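About Flurnside Textile Testing

Flurnside is an independent laboratory for woven and knitted fabrics. We test cloth for mills, garment makers, linen rental companies and upholstery shops. We do not make, dye, finish or sell fabric, and we hold no share in any firm that does.

The laboratory began as the quality room of the Usik mill, where it checked greige goods before they went to the dye house. It became a separate company when the mill closed its weaving floor. The test methods, the sample archive and most of the balances came with it. The archive now holds 636 reference cloths, each stored flat in the dark with its original construction sheet.

What we test

Physical testing covers tensile strength, tear strength, seam slippage, abrasion, pilling and dimensional change after laundering. Construction analysis covers thread count, yarn number, crimp, weave diagram and mass per unit area. Colorfastness is tested to light, rubbing, perspiration and washing. Fiber content is determined by microscopy first and by chemical dissolution where the blend requires it.

We do not carry out flammability testing. Requests for it are passed to Jatoi, and the report is issued under their name.

Conditioning and samples

All specimens are conditioned in standard atmosphere before physical testing. Humidity is logged continuously and the log is available to the client on request. The minimum sample is one full-width yard, cut at least two yards from the end of the roll. Mark the warp direction on the cloth itself. Tags come off in transit.

Samples that arrive folded are accepted, but creased areas are excluded from abrasion and tear specimens. If the remaining area is too small, we will ask for more cloth before starting. Retained pieces are kept for 206 days after the report date and then discarded unless the client has asked for their return.

Sites

The main laboratory and the archive are at Usik. The Skasmont office receives samples and handles billing, and no testing is done there. We have 14 employees across both sites. The sample intake form was last revised in May and older versions are no longer accepted.

Reports

Each report states the method, number of specimens, individual results, mean and coefficient of variation. We do not issue pass or fail statements unless the client supplies a written specification.
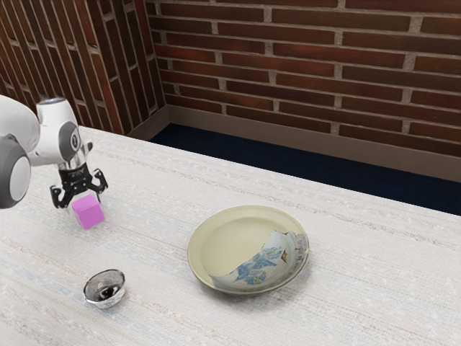
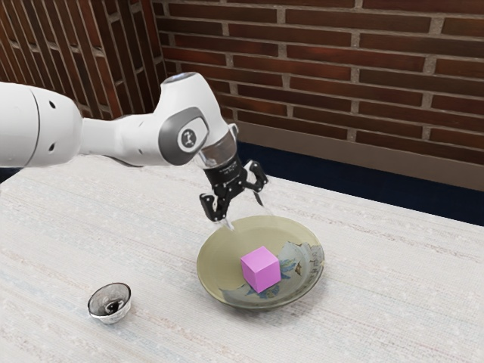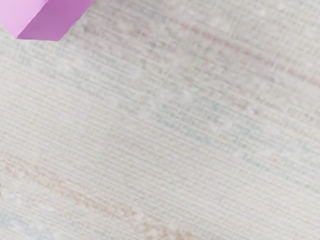
Computer renderings, pale woven surface.

Related pages
Price list and turnaround
How to cut and label a sample
Sample intake form
Reading a coefficient of variation
Directions to the Skasmont office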